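Sevex
Personal para preparación de dormitorios y recogida de objetos pequeños (jornada parcial)
Publicado el 23/07/2022

Sevex gestiona el mantenimiento interior de viviendas amuebladas de alquiler temporal. Se incorporan dos personas al equipo de dormitorios, con contrato hasta diciembre y posibilidad de prórroga. El servicio se presta en 37 viviendas del complejo Stoteria, todas accesibles a pie desde el almacén.

Objeto del puesto
Retirada, clasificación y reposición de artículos de uso personal en dormitorios: frascos, envases de aseo, cargadores, papelería y textil menor. Incluye el estirado de mantas y colchas y la comprobación de las superficies de apoyo. No incluye cocina, baños ni cristales.

Método de trabajo
Los artículos sueltos se agrupan primero sobre la cama, tumbados y con separación suficiente para leer la etiqueta. A continuación se asignan a una de las tres cajas (conservar, reponer, desechar) y se anota el resultado en la hoja de habitación. Los envases sin etiqueta legible van siempre a la tercera caja.

En dormitorios pequeños, con la cama arrimada a la ventana, se trabaja desde el lado libre. Cuatro envases de plástico sobre una manta a rayas verdes y blancas, dispuestos por parejas, son una carga habitual para una sola pasada.

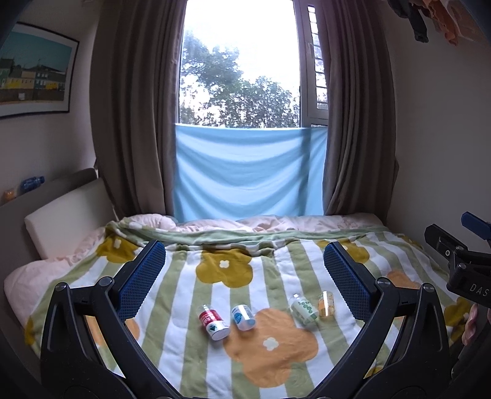

Requisitos
Capacidad para trabajar de pie e inclinado durante periodos de 22 minutos, con pausa entre habitaciones.
Lectura fluida de etiquetas en español; se valora portugués.
Manejo básico de la aplicación de inventario Zedusness. La formación inicial corre a cargo de la empresa.
No se exige experiencia previa en limpieza.

Condiciones
Jornada de lunes a viernes, turno de mañana. Retribución según convenio, más plus de transporte. Ropa de trabajo y guantes a cargo de Sevex. El periodo de prueba es de un mes. En la campaña anterior se procesaron casi 2000 artículos.

Proceso de selección
Prueba práctica en un dormitorio amueblado, con una duración de 33 minutos, seguida de entrevista breve. Se evalúan el orden de recogida, la exactitud de la hoja de habitación y el estado final de la cama.

Candidaturas
Currículum de una página y disponibilidad horaria, en sobre cerrado, en la recepción del edificio Magalhães, planta baja. Indíquese la referencia «Dormitorios». Las solicitudes incompletas no se tramitan.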